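Jul 27, 2019

Second entry on whether a machine could take over any of the clearing up. I left this in April with a list of chores and no conclusions, and the list has not improved with keeping. Most of what was on it I have struck out. Ironing is gone, beds are gone, and anything involving a wet cloth and a corner is gone. What remains is cups, and I intend to be thorough about cups.

The Tronex brochure says its arm can repeat a movement 200 times without drifting. I have no reason to doubt it. Repeating a movement is the part of the job that was solved long ago, on shop floors, where the part arrives in the same place facing the same way. A cup at home is put down wherever the last person's arm happened to stop.
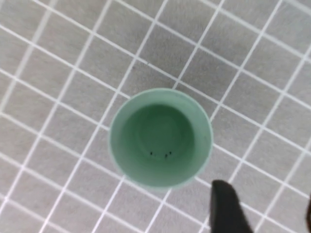 My working definition of clearing a cup has five steps: find it, decide whether there is anything in it, pick it up, deal with the contents, put it somewhere sensible. Finding it is fine. A single plain cup standing upright on a flat surface is about as kind a problem as one could set. Deciding whether it is empty is where the definitions begin to slip. A few specks at the bottom are nothing to a person with a bin nearby, and they are everything to a rule that says an empty cup may be stacked. Set the rule strictly and every cup goes to be washed. Set it loosely and crumbs end up in the cupboard. I have written out both versions and dislike them equally.

I went through the Wenura notes again after lunch. They treat wiping and clearing as one job, which I think is a mistake. Clearing deals in objects and wiping deals in areas, and the two fail in different ways. A missed cup is obvious from the doorway. A missed crumb is found later with an elbow. The notes also give no figure for how small a bit of dirt has to be before it stops counting, and without that figure the word "clean" has no meaning a machine can use. 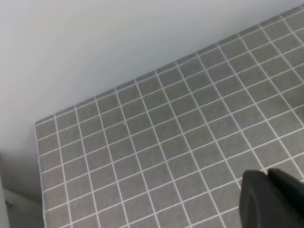
Grout lines make this worse. On plain steel, anything small shows up against one colour. On a tiled top there is a pale line every short distance, and a pale crumb next to one is easily taken for part of it. I would test any wiping machine on tiles first and steel second. The Ondieki write-up does it the other way round and stops after the steel.

Holding the cup I now count as nearly done, for plastic at any rate. Plastic forgives a poor grip. I would not say the same for the thin glasses, and I am keeping those off the list until I have read something better than a sales sheet. Inspection of the outside is a separate matter. To see marks on the side of a cup it has to be lifted and looked at from more than one angle, which a person does at the sink without noticing they have done it.
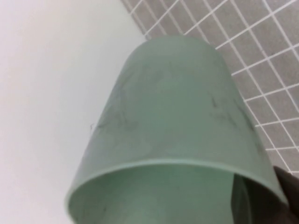 Green cup, tilted. Smudges on both sides, and a small hair or fibre at the left.

Whether those marks are scuffs or residue I can't say from looking. A thumb would settle it. I have put "thumb test" in the margin as a missing sixth step, and the whole definition will need renumbering.

Position for the present: fetching and carrying of sturdy cups, yes, given patience and a clear surface. Judging dirt, no. Shop-floor sorting of identical parts, yes, and has been for years. Washing up as a whole, no — the easy portions are too scattered among the hard ones to be worth handing over separately.

Still to read: Grorkden on soft fingertips, 121 pages, of which I have managed 16. Still to do: decide on a smallest crumb, and stick to it.

Recent entries
Ironing, struck off
Tronex brochure, first reading
Why stacking is harder than carrying
The April list of chores

Contact | Copyright 2019 | Back to top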